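Steam for a stuffy nose: a talk with Sajib Gazi
11 Jun 2023

Sajib Gazi has sold herbs and teas in Gondside for 17 years. When I visited his shop, I had a stuffy nose myself, so he put the kettle on before I opened my notebook.

"My grandmother used only hot water and a towel," he told me. "In October the whole house smelled of mint, because she added a few leaves for the pleasure of it."

He says he has never promised a cure to a customer. "A cold goes away when it wants. The steam makes the evening more comfortable, and for me this is enough."

His own habit is simple. He takes a warm shower with the door closed, then drinks ginger tea with a little honey. He does not like children to sit near a bowl of boiling water, and he tells this to every parent who asks. "A burn is much worse than a cold," he said.

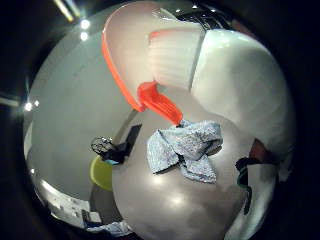 How long should the ginger stay in the water?

"I leave it 6 minutes, with the lid on the cup. If the taste is too strong for you, use a thinner slice."

He sends people to the doctor when they have a high fever or when breathing is hard. For the rest, he recommends sleep, soup and an extra pillow. My tea was finished by then, and he filled the cup again.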